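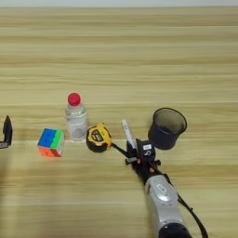

Robot teaching by demonstration is a way of giving a robot a new task by having a person carry the task out with it, or on it, while the robot's movements are recorded. The recordings, usually called demonstrations or episodes, are then used to work out a control program or to train one. The method is also known as learning from demonstration, programming by demonstration and imitation learning, although the last term is mostly used for the training step.

It differs from ordinary robot programming, in which an engineer writes out positions and motions one at a time. A person giving demonstrations needs to know the task well but does not need to write code.

Methods

Two main methods are in use. In hand guiding, also called kinesthetic teaching, the operator takes hold of the arm and moves it through the task. The motors are set to give little resistance, and the joint angles are stored as the arm moves. Hand guiding works well for a single arm and short tasks. It is harder with two arms, because one person has to move both and keep an eye on the grippers at the same time. The operator's hands and body also tend to get in the way of the cameras.

In remote control, or teleoperation, the operator stays clear of the work area and the robot follows commands sent from another device. The device may be a pair of handheld controllers, a glove, or a second set of arms with the same joints as the first. The last arrangement is called leader and follower. The operator moves the leader arms, and the follower arms copy the motion on the table. Remote control is the more common choice for two-arm work.

Typical setup

A tabletop station for this kind of work has one or two arms, a gripper on each, and at least one camera looking down at the table from near head height. Many stations add a small camera on each wrist. Joint positions, gripper openings and camera images are saved together with a shared clock so that they can be matched up later.

Everyday objects are widely used for practice tasks. They are cheap to replace and they call for different kinds of grip. A cube has flat, parallel sides and is easy to hold. A clear bottle is harder for a camera to pick out against the table. Thin items such as pens lie close to the surface and need a careful approach, and a strap or cord can change shape every time it is touched. 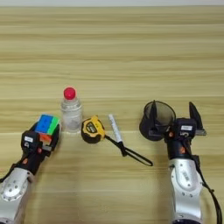

Two arms at a tabletop station, the left one gripping a puzzle cube and the right one at a mesh pen holder.

Recording a session

A session is made up of many short episodes of the same task. Before each one the objects are put back on the table, normally in slightly different places, so that the program does not simply learn one fixed layout. The operator starts the recording, carries out the task and stops the recording. Episodes with a dropped object or a long pause are either deleted or marked.

The Ritora tabletop set, released in July, contains 1,581 episodes recorded with two-arm stations. It covers 12 tasks, most of them sorting and putting away desk items, and each episode carries a written label for the task. The Folluslow project used a smaller collection of 140 episodes, all of one task — placing a pen in a cup — to compare hand guiding with remote control. Its operators took longer to learn remote control but had fewer spoiled recordings once they were used to it.
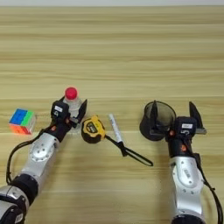

Work area with bottle, tape measure and marker; one finger of the right gripper is just inside the pen holder.

Problems

The quality of the result depends a good deal on the operator. Two people may do the same task in different ways, one picking up the cup first and the other the pen, and a program trained on both may hesitate between them. Some groups deal with this by writing down a fixed order of steps. Others keep the variety and collect more episodes.

Most remote control systems give the operator no sense of touch. Grip force has to be judged by eye, which often leads to objects being squeezed harder than needed. Systems with force feedback exist but cost more and take longer to set up.

Small delays between the operator's motion and the robot's are also a common complaint. Operators tend to slow down to make up for them, and the slower motion is then copied by the trained program.

See also

Fülöp grip test
Leader and follower arms
Plaser controller
Teach pendant

This page was last edited on 14/04/2018.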